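The Play Kitchen Doesn't Need More Food

By Anneli Eskola

My sister-in-law called me in January to ask what kind of plastic groceries to buy for her twins. There's a 300-piece set out there, with sushi in it! I told her to buy a pot. She thought I was kidding, but I've been around enough play kitchens (three kids, then seven years of Saturday mornings at the Gretow playroom) to have strong feelings about this.

A good little kitchen is mostly fixtures. Give me knobs to fiddle with, a microwave that says 01:30 forever, a spoon on a peg. Kids will go back to those long after the tiny cereal boxes have slid under the couch.

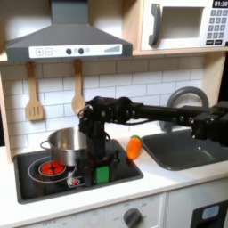 One pot, one carrot

Fourteen kinds of vegetable in a bin is a bin of stuff, and what kids do with a bin is dump it. Put one carrot by the stove and suddenly there's a plan. It's for soup, or it's for the horse, or it's medicine and you have to eat it lying down. My middle one got an entire winter out of a carrot.

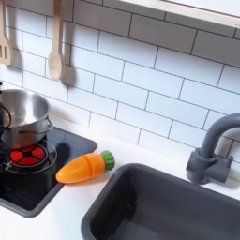

Do the pieces that split in two get lost faster than the whole ones?
They do at my house, so I keep the halves pressed together at cleanup and check for the pair before the bin goes away.

I'm also going to stick up for real metal. My friend Kanako bought the plastic cookware because it's quieter, and sure, it is, but I think the clank is half the fun. A steel pot has some weight to it and you can see a smeary version of yourself in the side. Something green goes in, it gets stirred, it gets served to Grandpa, and back it goes on the burner.
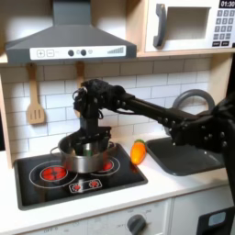
Something green in the pot, the carrot waiting its turn by the sink.

And please hang the spoons up! A spoon in a drawer is a spoon they've forgotten about. Ours hung right over the stove where a three-year-old could grab one, and they even got put back, maybe one time in two, which I'll take.

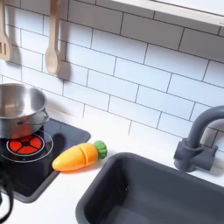

Wooden spatula and spoon, hung above the stove.

My sister-in-law bought the sushi anyway. The twins keep it in the microwave.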